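December, bench notes, 7:40 a.m.

Walnut ink, batch 11. Batch 10 is the one we do not discuss. It grew fur in the jar and Nazmiye Toprak asked if it had a name yet.

Husks from the Funstead trees, picked up black and already soft. Soaked overnight in rainwater, then simmered on low with the lid off. I wrote "two hours" on the card and gave it closer to four, as I was on the phone with Bumach about a paper order they swear they shipped. Liquid down by half. Smells like a wet basement with ambitions.

Strained through muslin, then again through a coffee filter, which took until lunch. Do not squeeze the filter. I squeezed the filter. Strained a third time.

Additions
Gum arabic: 13 ml of the stock solution per 100 ml of ink. Last time I used less and it feathered on everything except the glossy flyers, where it just sat there.
Clove: two whole ones per jar, against the fur.
Iron: none in the main jar. Put a pinch of ferrous sulfate in a 50 ml side sample, which went from tea to near black while I was still looking for the spoon.

Swatches
Dip pen on the Prernska cotton sheet: warm brown, crisp edge, a bit pale on the first stroke. Second coat much better.
Brush on the same sheet: lovely. Slight bloom where I overloaded it, and I'm going to claim that was on purpose.
Iron sample on cheap copy paper: bites hard, shows through on the back. Good for labels, bad for letters.
Ateş wants a liter for the calligraphy evening. Ateş can have whatever is left.

Storage
Finished jars go somewhere dark and cool, lids tight, batch number on the glass and not on the lid (see batches 6 and 7, or possibly 7 and 6). A deep bottom drawer suits the tall jars, standing up. Swatch cards can go in a shallower one, flat, with blotter between.

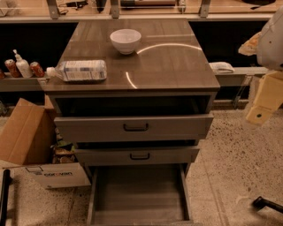 Next time
Start the husks earlier in the fall – the late ones are mostly mud.
Try half the batch with no heat at all, just a long soak. Nazmiye says the color is redder. She has said this about every batch.
Iron swatch to be checked again in January for browning at the edges.
Buy more coffee filters, and a second pot that never goes near soup.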